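Wood Surfaces and Their Finishes
Unit 4: How Clear Finishes Cure, Wear and Get Repaired

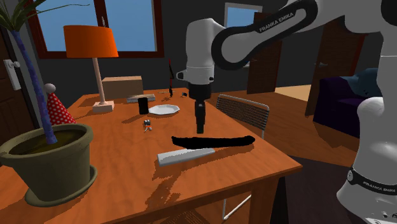 Unit 3 ended with moisture movement across the grain. This unit assumes that material, in particular the difference between tangential and radial shrinkage. Students who missed Thursday should read the Unit 3 handout first, as section 4.5 will not make sense without it.

4.1 Terms

A finish is any material applied to wood and left there. Stain and dye change color and offer almost no protection, so they are treated separately in Unit 6. A clear finish may still have a color of its own. Linseed oil and most oil varnishes are amber when applied and darken with age. Water-based finishes are close to colorless and stay that way.

Film thickness is given in mils, one mil being a thousandth of an inch. Wet film thickness is the depth of material just after it is laid down. Dry film thickness is what remains after the solvent leaves. The two are related by the volume solids:

dry thickness = wet thickness x volume solids

A varnish with 50 percent volume solids applied at 4 mils wet leaves 2 mils dry. A lacquer with 20 percent volume solids applied at the same wet thickness leaves 0.8 mil. Labels often give solids by weight, and that figure cannot be put into the formula. Thinning lowers volume solids, so a coat thinned by an equal volume of solvent leaves half the film.

4.2 Drying and curing

The words are used loosely in shops. In this course, drying means loss of solvent or water. Curing means a chemical change in the material left behind. Some finishes only dry, some only cure, and many do both in sequence.

Evaporative finishes. Shellac and nitrocellulose lacquer form a film by losing solvent. The molecules in the dry film are the same ones that were in the can. The film can be redissolved by its own solvent at any age, and each new coat softens the one under it and merges with it. There is no separate layer to bond to, and sanding between coats is done only to level the surface.

Reactive finishes. Oils, oil varnishes, and two-part coatings form bonds between molecules. In drying oils the reaction takes up oxygen from the air. Linseed and tung oils gain weight during the early part of the cure, which can be shown with a glass plate and a laboratory scale. Once cured, the film is not redissolved by the thinner it was supplied with. A new coat lies on top of the old one and depends on scratches for grip.

Coalescing finishes. Most water-based products are small droplets of resin suspended in water with a slow solvent. The water leaves first. The droplets are forced together, the slow solvent softens their surfaces, and they fuse. If the room is too cold, fusion is incomplete and the film is weak or cloudy. It cannot be corrected by warming the work the next day. The affected film has to be sanded back.

The practical test for an unknown finish follows from these three types. Pick a hidden spot. Apply a drop of denatured alcohol and wait 30 seconds. Softening indicates shellac. If there is no change, move to a fresh spot and apply lacquer thinner. Rapid softening with no wrinkling indicates lacquer. Water-based films may also turn sticky, though more slowly. Wrinkling or no effect points to a reactive finish. Always record the order of solvents used, as lacquer thinner softens shellac as well and the test means little in reverse.

4.3 Penetrating and film finishes

All finishes penetrate to some degree. On the long-grain face of a sound board the depth is small, and flooding the surface repeatedly adds little to it. End grain takes in far more, through open vessels in hardwoods and through cut tracheids in softwoods. An oiled end looks darker than an oiled face on the same board for this reason.

The useful distinction is whether material is left standing above the surface. Oil wiped off after each coat leaves almost nothing. Varnish brushed and left alone builds a film. Wiping varnish is the same product with more thinner, and it gives either result depending on how much is wiped away.

A film slows the passage of water vapor. It does not stop it. A board finished on one face and left bare on the other takes up and loses moisture unevenly, and a wide panel may cup as a result. Finish both faces with the same product and the same number of coats. The hidden face does not have to be sanded to the same standard.

4.4 Surface preparation

Sanding grit governs how much a penetrating finish darkens the wood. Coarse scratches hold more material. Skipping grits leaves deep scratches that do not show on bare wood and appear as soon as the first coat goes on. The sequence used in the Fillham shop is 80, 120, 150, 180. Going finer than 180 under a film finish gives no visible gain once the film has been rubbed out. Under a plain oil finish, continue to 220.

Water-based products raise the grain. Wet the surface with a damp cloth, let it dry overnight, and sand lightly with the last grit used. Do not sand hard enough to reach fresh wood, or the grain will rise again.

Oily tropical woods delay the cure of oil varnish. Wipe with acetone immediately before the first coat, or seal with dewaxed shellac. Ordinary shellac contains wax, which weakens adhesion of water-based and polyurethane coats over it.

4.5 Failure

Checking. Fine cracks, often running across the grain. The film has become too brittle to follow seasonal movement in the wood. Common on old lacquer and on any film built too thick.

Crawling. Wet finish draws back from small areas and leaves craters. The usual cause is silicone from furniture polish. Sanding spreads it. Wash with solvent, changing cloths often, then seal with shellac.

Blushing. White haze in fresh lacquer or shellac, caused by water condensing as the solvent cools the surface. A light mist of retarder will often clear it.

White rings. Moisture held near the top of the film. They occur most often on shellac and lacquer. Rubbing with a mild abrasive in oil removes most shallow rings.

Black rings. Iron staining in the wood below the film, typical of oak and other woods high in tannin. Abrading the film has no effect. The finish must be removed and the wood treated with oxalic acid, then rinsed thoroughly.

Peeling. Loss of bond between coats or between film and wood. Check for missed sanding, wax, and exposure to sunlight. Ultraviolet light passes through a clear film and breaks down lignin at the wood surface, so the film may be sound while the layer holding it is not.

4.6 Wear test

The abrasion rig in the Hilitz annex counts strokes of a weighted pad over a finished panel. The end point is the first exposure of bare wood visible under a side light. Results from last term's panels, one product per panel, all at 3 mils dry:

Shellac, dewaxed: 1,009 strokes
Oil-based polyurethane: 3,318 strokes

These are single panels and should not be read as product ratings. Stroke counts vary with pad wear, and the pad is to be changed every 200 strokes. Jacinto Cisneros keeps the pad log. Enter the change before starting the rig again.

Abrasion is one property among several. A table top may fail from heat or alcohol long before it wears through. Shellac ranks low on both. Hard films resist scuffing but show deep scratches as white lines and are difficult to patch.

4.7 Oily waste

Drying oils release heat as they cure. On a flat surface the heat escapes. In a crumpled cloth it does not, and the cloth can ignite with no outside source. Spread used cloths singly over the outdoor rail until stiff, or place them under water in the lidded metal can. This applies to linseed oil, tung oil, Danish oil, and all oil varnishes. Cloths from this unit are not to go in the bench bins at any time.

4.8 Reading and assigned work

Read Sandoval, chapters 5 and 6. Skip the section on French polishing, which is covered in Unit 7. The Nuramwood data sheets are in the course folder and will be needed for problem 2.

1. A product has 35 percent volume solids. Find the number of coats needed for 3 mils dry if each coat is 3 mils wet. Round up to a whole coat.

2. Choose one data sheet that lists solids by weight only. State what further values are needed to find volume solids.

3. A pine panel was varnished on the show face and left bare behind. It was moved from a damp store to a heated room. State which face loses moisture faster and sketch the resulting cup.

4. A table has both white and black rings. Write a repair sequence, giving the solvent test first.

Hand in written work to Zineb Bennani before the September lab session. Sketches may be in pencil. Show units on every line of problem 1.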